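Offene Werkstatt Robotik: Häufige Fragen

Was gibt es zu sehen?
Zwei Roboterarme auf einer gemeinsamen Schiene, die einen Schreibtisch bearbeiten. Laptops, Ladegerät, Kabel, das übliche Elend. Wer Schweißfunken erwartet, ist in der Nachbarhalle besser aufgehoben. Die Tapete hat Hilde Van der Linden ausgesucht, Beschwerden bitte an sie.

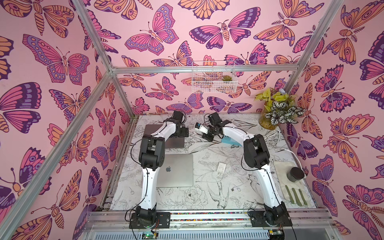

Wann und wie lange?
Den ganzen September über, jeweils ab 14 Uhr. Eine Vorführung dauert 70 Minuten, Fragen inbegriffen. Malte Engelhardt redet gern, planen Sie also Ihren Bus danach.

Warum ausgerechnet Kabel?
Weil sie sich nie zweimal gleich hinlegen. Ein Karton hat sechs Seiten und macht keinen Ärger, ein Ladekabel hat eine Meinung. Dazu kommt die Steckdosenleiste, bei der es auf Millimeter ankommt.

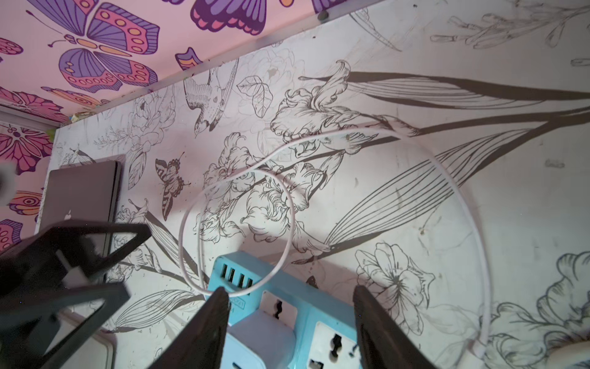
Ein Mensch erledigt das nebenbei beim Telefonieren. Wir haben über 2000 Versuche in unserem Protokoll und telefonieren dabei lieber nicht.

Darf ich selbst steuern?
Ja, ab zwölf Jahren und nach der Einweisung durch Mirjam Vandenberghe. Pro Termin gibt es drei Plätze. Vordrängeln ist zwecklos, sie führt eine Liste.

Geht dabei etwas kaputt?

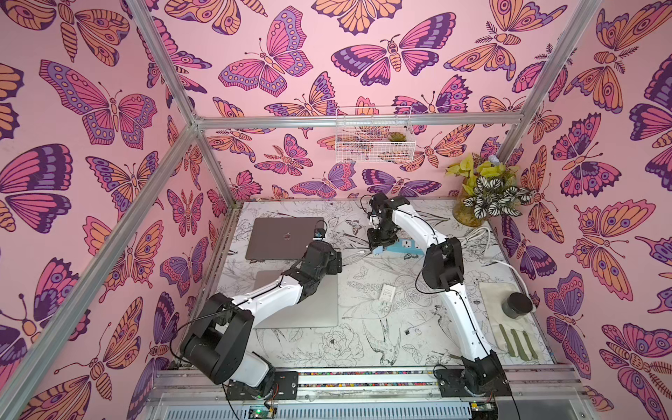

Unser Übungsmaterial ist abgeschrieben, Ihr eigenes Telefon behalten Sie bitte in der Tasche. Die Greifer fahren in der Vorführung mit begrenzter Kraft - ein fester Händedruck ist schlimmer. Geschlossene Laptops wie die beiden links auf dem Tisch halten das gut aus. Um die Pflanze hinten rechts sorgt sich vor allem Gerrit Verstraete, der sie gießt.

Muss ich mich anmelden?
Ab fünf Personen ja, unter der Durchwahl 1638.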